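Home | Stations | Task List | Sign-up | FAQ | Contact

Print this page | E-mail this page

Frequently Asked Questions for Demonstrators

Read these answers before your first shift on the Navetti project. Most of them came from questions people asked at the table.

What am I being asked to do?

You hold one gripper in each hand and carry out small household tasks on a table. The grippers record how they move and what they see. The recordings become examples that a learning system is trained on. There is no robot arm to control.

Do I need experience?

No. A new demonstrator gets 4 practice tasks that are not kept. After that, everything you record goes into the set unless you mark it.

How long is a shift?

A shift is 50 recordings, with a break whenever you want one between recordings. If you don't finish, tell the desk and stop. Unfinished shifts are paid by the recording.

What counts as one recording?

One task, from the start tone to the end tone. Both grippers should be over the table when the start tone sounds. Stay still until the end tone has finished.

What kinds of objects will I handle?

Things found near a kitchen sink or in a drawer. The full list has 248 objects, and you will see only a few of them in a shift. They include hard items with holes or handles and soft items that fold and bunch.
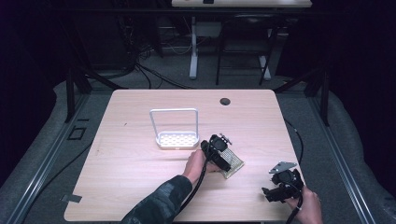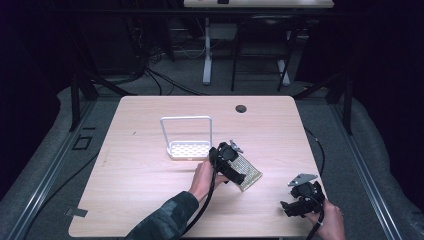
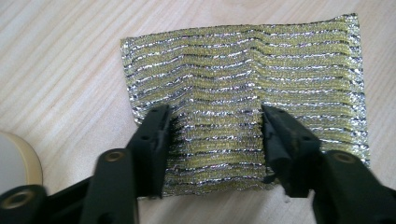
What happens if I drop something?

Pick it up with the gripper and carry on, as long as it landed on the table. Recoveries are useful examples and we keep them. If it fell on the floor, end the recording, put the object back by hand, and mark the recording "floor" on the sheet.

Should I work as fast as I can?

Work at the speed you would use at home if you weren't in a hurry. Very fast motion blurs the gripper cameras, and very slow motion teaches the system to wait. Don't pause in the middle of a task to think. If you lose track, end the recording and start over.

Do I have to do the task the same way each time?

Please don't. Start with the object in a different spot, turn it, and switch hands when the task card allows it. We had one early set of 329 recordings in which every object started at the same place, and the system trained on it did poorly when anything was moved.

May I touch the object with my fingers?

Only between recordings. During a recording the grippers do all the work.

What about the cables?

Keep them behind your wrists. If one catches, mark the recording "cable" and repeat it.

Who sees the recordings?

The Navetti team and the reviewers at Mengal. Reviewers check each recording against its task card and reject the ones that don't match. A rejected recording is still paid.

Whom do I ask for help?

Skye Carnegie is at the Trerkport desk on Wednesday. On other days, use the contact form.

Comments (3)

drorkar_fan: The part about switching hands should be on the task card too. I did my whole first shift right-handed.

M.T.: Can we mark a recording after the shift is over? I remembered a cable one on the bus home.

Skye Carnegie: M.T., yes, send the recording number through the contact form before the next morning.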